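Robot budget goes to a vote Monday, and the quotes are in

We finally have real numbers for the automation plan at our studio in Trosetow, and I've been staring at them since lunch! The big question is whether we buy a second two-arm station from Brelard or put the money into keeping the first one going. The Brelard quote has a $2,000 deposit on it, plus a $400 yearly service plan that I had completely missed until I got to page four. (Read to the end of your quotes, folks.)

Our current station is set up on the calligraphy table, brush rack and practice felt and all, and that's the kind of work the new one would be doing too. 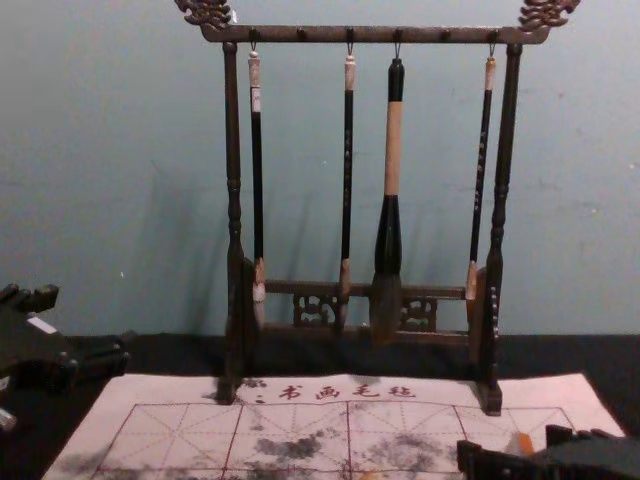 A reader in Dobson wrote in to say we should lease for a season before we sign anything. Their shop bought outright, and the purchase price was fine, but spare fingers and cables ate up the training money by spring. They'd also like to know if Forkow still does trade-ins. I've asked, and I'm waiting to hear back.

I like the lease idea more than I thought I would. Forkow's version runs three months, with setup included, and we could roll it into a purchase afterward. It does mean clearing floor space by February, which is going to be a squeeze with the paper cabinets where they are.
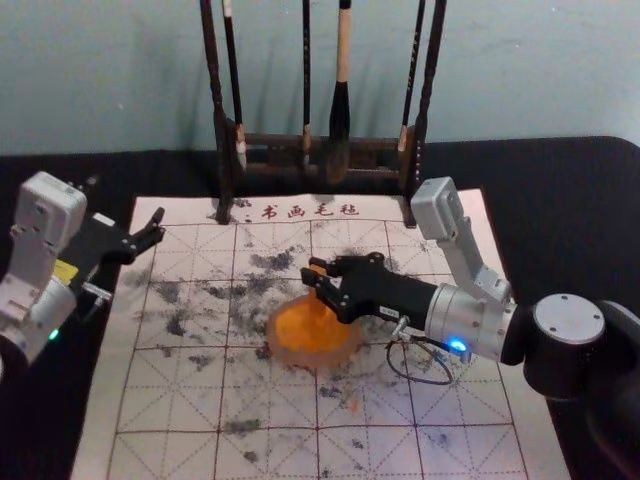

My own wish list is much less glamorous than a new station. I want a line in the budget for supplies, because so far they've been coming out of petty cash and it's a mess to track. Felt is top of my list. Look at the ink all over the middle of that mat and you'll see why I'm asking for a stack of them! I'd also like a proper cable tidy for the arm on the right, with that loop hanging down over the grid. Both requests are going in with the quotes, and the meeting starts at 4 if you want to come argue with me.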